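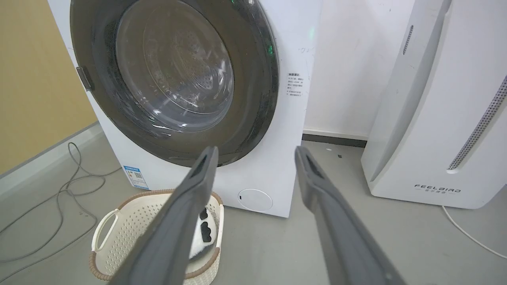

Rückmeldung vom Nutzer: Nach dem Schleudern steht unten wieder Wasser in der Trommel, diesmal ungefähr 4 cm hoch. Die Tür bleibt danach lange verriegelt. Kurzprogramm gleich, Baumwolle gleich, nur »Spülen« einzeln läuft durch.

**Ticket 2493 – Frontlader, Abpumpfehler, sporadisch**
Objekt: Wohnanlage Birkside, Waschraum EG
Eröffnet: 5. Juni 2023
Status: in Beobachtung
Priorität: normal

## Gerätedaten

- Bauart: Frontlader, weiß, Bullauge mit dunkelgrauem Ring
- Wartungsklappe: rund, weiß, vorne unten rechts
- Aufkleber mit QR-Code: vorne unten links
- Hinweisschild rechts unterhalb der Tür: chinesisch, Übersetzung liegt nicht vor
- Ablauf: Schlauch an Siphon, Verlängerung von Fidex nachgerüstet

## Protokoll

**08:40** Gerät vom Netz getrennt, Wasserhahn zu. Restwasser über die Klappe abgelassen, flache Wanne und zwei Lappen untergelegt. Menge nicht gemessen.

**08:55** Flusensieb gezogen. Befund: Flusen, eine Haarklammer, ein Stück Etikett. Dichtung am Sieb ohne Riss. Gewinde mit Bürste gereinigt.

**09:10** Pumpenrad mit Schraubendreher gedreht. Läuft in den üblichen Raststufen, kein Spiel auf der Welle. Pumpe damit mechanisch vorerst unauffällig.

**09:20** Sieb eingesetzt, Leerlauf »Abpumpen« gestartet. Wasser läuft ab, aber mit Unterbrechungen. Geräusch wechselt zwischen Förderung und Luftziehen.

**09:35** Ablaufschlauch am Siphon abgenommen. Anschlussstück fast zugesetzt, freier Querschnitt geschätzt ein Drittel. Mechanisch gereinigt, durchgespült. Schlauchschelle war überdreht und ist durch eine neue ersetzt (Enix, Lagerbestand).

**09:50** Schlauchverlauf geprüft. Hinter dem Gerät lag die Verlängerung mit Knick am Boden. Neu verlegt, höchster Punkt jetzt über der Türunterkante. Gerät danach wieder ausgerichtet, Füße gekontert.

**10:05** Testlauf Kurzprogramm, halbe Beladung. Abpumpen nach 19 Sekunden beendet, kein Restwasser sichtbar. Tür entriegelt normal.

**10:50** Zweiter Testlauf mit Handtüchern. Ergebnis gleich.

## Bewertung

Hauptursache vermutlich das zugesetzte Anschlussstück, der Knick kam dazu. Dass »Spülen« einzeln funktioniert hat, ist damit nicht ganz erklärt – eventuell Zufall, eventuell weniger Flusen im Wasser.

Türverriegelung nicht getauscht. Die Steuerung gibt erst bei leerem Wasserstand frei, Verhalten daher als Folgefehler eingetragen.

## Offen

- [ ] Sieb nach 13 Waschgängen erneut kontrollieren
- [ ] Ersatzpumpe bei Hajdu anfragen, nur Preis und Lieferzeit
- [ ] Hinweisschild übersetzen lassen und Text ans Ticket hängen
- [x] Schelle ersetzt
- [x] Schlauch neu verlegt

Bei erneutem Restwasser bitte Programm, Beladung und Uhrzeit ins Ticket schreiben und das Gerät ausgeschaltet lassen. Ohne neue Meldung wird im Juli geschlossen.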